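Homville Sketch Board > Figure and Portrait > Stuck on hands, should I stop tracing?

xime_draws
Posted in August
Joined: 2 years ago

Okay so I've been drawing most evenings since winter and faces are coming along, clothes are fine, even feet are fine (I like feet, fight me). But hands. Every single one comes out looking like a bunch of bananas taped to a mitten. I got so fed up that I started tracing photos of my own hand, just to get something on the page that didn't embarrass me. It worked great for the tracing and then I tried one from my head and, yep, bananas.

So do I keep tracing and hope it soaks in, or quit? My aunt took classes forever ago with a teacher named Meléndez who would make them tear up anything traced. That feels a little dramatic to me but maybe she was onto something?

Also if anyone has a favorite pencil for small joints I'm all ears. I'm using an HB from the grocery store.

Ximena

ezmontes
Reply #1

Quit tracing. I traced for three years and all I got good at was outlines. A hand is a stack of little boxes. Draw the palm as a slab that's wedge shaped, thicker at the thumb side, then hang the fingers on it as boxes, then round the boxes off. Don't even think about the contour until the boxes look like they could knock on a door.

The HB is fine. Sharpen it more.

getse_h
Reply #2

Oh I disagree with Ezequiel so hard on this one, hi Ezequiel. Tracing is how I learned lettering and it's how I learned hands. The trick is what you do after! I trace one, then I put the tracing next to me and copy it freehand, then I flip the paper over and do it a third time with nothing to look at. By the third one you know exactly which part you never looked at properly. For me it was always the webbing. I was starting the fingers way too high, like right where the gap starts on the palm side, and on the back of the hand the knuckle is much lower down than that, so my fingers were all stubs.

Boxes never did a thing for me. I drew a whole sketchbook of boxes one summer and at the end of it I could draw boxes.

ezmontes
Reply #3

Did you draw them in perspective or did you draw them flat? Be truthful.

getse_h
Reply #4

...mostly flat

But my point stands!

mutua_a
Reply #5

Ximena, can you post one of the banana ones? It's hard to tell from here what's going wrong. When my students say "bananas" it usually means all the fingers bend by the same amount, at the same place, with the same curve. A relaxed hand fans. The pinky curls more than the index does, and if you lay a line across the knuckles it's an arc and so is the next row of joints, and the next. I draw those arcs first, super light, and then the fingers have somewhere to land.

I'm in the middle on tracing. It's okay for measuring. It's bad for bending, if that makes sense.

xime_draws
Reply #6

Mutua I would rather eat the sketchbook than post it, but you described it perfectly. Same bend on all of them. I went and looked and even the thumb has the same curve, how did I not see that.

The arc thing is so simple, I'm mad.

jaqui_maldo
Reply #7

Popping in with the pencil question because everybody skipped it! I use the Erus ones in 2B for the first pass and something harder on top. They're soft enough that the light lines really are light. They do smear if you're a lefty like me, so I keep a scrap of printer paper under my palm. Don't buy the big tin, you'll use the same couple of pencils and the rest just roll around in there looking expensive.

On tracing: I don't care what anybody does in their own sketchbook. I do think you need to draw from the real thing more than from photos though. Photos flatten everything. When I'm on the bus I draw people holding the pole. Nobody moves much, you get a grip from the side, and if the person gets off at Hedton you have exactly one minute to finish, so you don't fuss.

ezmontes
Reply #8

The bus is great for this. Laundromat too.

I'd push back on the photo thing though. Photos are okay if you've already done the boxes. What trips people up is skin. There's all that padding and creasing and shine, and you end up drawing wrinkles before you've figured out where the joint is. Look at anything where you can see the hinge. Suits of armor, those wooden artist mannequin hands, skeletons if you don't mind skeletons. Once you know where it pivots you can put the sausage back on.

getse_h
Reply #9

The wooden mannequin hands are terrible, sorry. I had one and the thumb went in a direction no thumb has ever gone. Mine holds earrings now.

I'll give you armor. Gauntlets are fun and the plates basically draw your boxes for you. There, I said boxes.

ezmontes
Reply #10

Screenshotted.

mutua_a
Reply #11

Gesture before any of this, please. I have the beginners do 10 hands in a sitting, half a minute each, no erasing, and the last few are always better than the first few. You can do the hinges and the armor afterward. If you start with the hinges you get stiff hands that are technically correct, and I'd rather look at a wobbly one that's doing something. Pointing, picking up a cup, scratching an ear.

Set up a mirror too. Everyone draws their own non-drawing hand over and over and then can only draw a left one.

xime_draws
Reply #12

Update, did the half minute ones after dinner. Eight of them were garbage and two were kind of hands??? One looks like it's about to pick up a grape. I'm keeping it.

Then I did one slow one with the arcs and Ezequiel's wedge and it's stiff, like Mutua said, but the fingers come out of the right places for once. I still can't do the one that comes straight at you. It just turns into a circle with a fingernail on it.

jaqui_maldo
Reply #13

Circle with a fingernail is pretty much what it looks like! Overlap is your friend there. Draw the tip whole, tuck the next segment behind it, tuck the next one behind that. Make the tip bigger than feels polite.

getse_h
Reply #14

What Jaqueline said. And trace one of those first, tee hee.

ezmontes
Reply #15

No tracing. Draw this one freehand and start with the palm, Ximena. Pivots all over the place, the fingers are each doing something different, and there's no skin to distract you. Post it when you're done, bananas or no bananas.
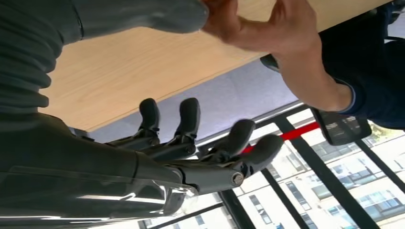

Gray mechanical hand, two fingers up and one bent forward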